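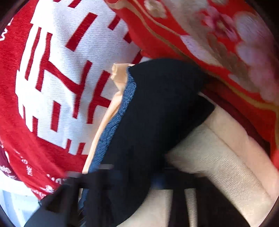 Laundry will be the last chore to go, Britta Tiedemann told a room full of engineers, and she would bet her own washing machine on it. She said floors were easy because a floor stays where you left it. A shirt doesn't. Pick it up by the collar and it is one shape, pick it up by the hem and it is another, and drop it on a pile and you may not be able to say where it ends and the next thing begins.

Most of the engineers laughed. One of them, Juraj Bartoš, took the bet, and as of this edition he has not collected.

Chapter 9
Soft Things: Why Cloth Is Still Hard

In the earlier chapters we dealt with objects that keep their shape. A mug has a handle, and the handle is in the same place on the mug every time. If a machine knows where the mug is and which way it is turned, it knows where the handle is too. A great deal of what gets shown off under the name of home automation depends on this one convenient fact.

Cloth takes it away. A towel on a table can lie in more ways than anyone could list, and most of what you would need to know is hidden in the folds. Even the first step, deciding that this edge belongs to that garment, can go wrong. Black fabric is a well-known nuisance because it gives a camera so little to work with. A loud print causes the opposite trouble. A bold shape on the cloth may look like an edge, and a real edge may get lost in the pattern.
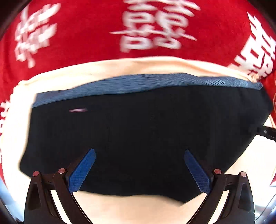 Then comes the grasp. People pinch, rub and feel for the second layer, and they let go if they have caught too much. Try it yourself with your eyes shut and a stack of dish towels. You will probably get one towel at a time, and you will have trouble explaining how. A gripper with two fingers has to get by on much less. It can close on the fabric, but whether it has closed on one layer or three is a separate question, and plenty of systems have no good way of asking it.

You will meet claims that all this has been solved. Be careful with them. When you watch a machine fold a shirt, ask what happened before the video began. Was the shirt already flat? Was it the same shirt every time? Has the film been sped up? Who put the next one down?

The case we will use through this chapter is the Dillska trial, run by a small firm called Jernberg. Raghda Bataineh, who led the testing, kept a plain log of every attempt — good ones and bad ones together, something we wish more people did. Her team gave the machine 134 mixed items in a heap, with no sorting beforehand. The task was to take one item from the heap and lay it on an empty table. Folding was left out altogether. On 13 of the items the machine had to be stopped by hand, and many of the others took several tries. The firm's brochure called the result "ready for the home." Bataineh's log did not use those words.

We don't want to be unfair. The same task would have been out of reach for the older machines in Chapter 2, and picking one item out of a heap is real progress. It is still a long way from a basket of clean clothes put away in the right drawers, with the socks matched and the wool sweater kept out of the dryer. A helper that needs a person standing next to it has moved the chore around more than it has removed it.

Before you read on

Choose one load of laundry at home and write down each thing your hands do, from the basket to the shelf. Include the small corrections: the shake, the tug at a sleeve, the second try at a corner. Keep the list. You will need it for Section 9.4, where we compare it with the steps in the Dillska log.

Terms used in this chapter

Deformable object: a thing whose shape changes when it is handled.
Grasp point: the spot where the fingers close.
Singulation: getting one item away from a pile of others.
Intervention: any moment when a person steps in — including the ones left out of the report.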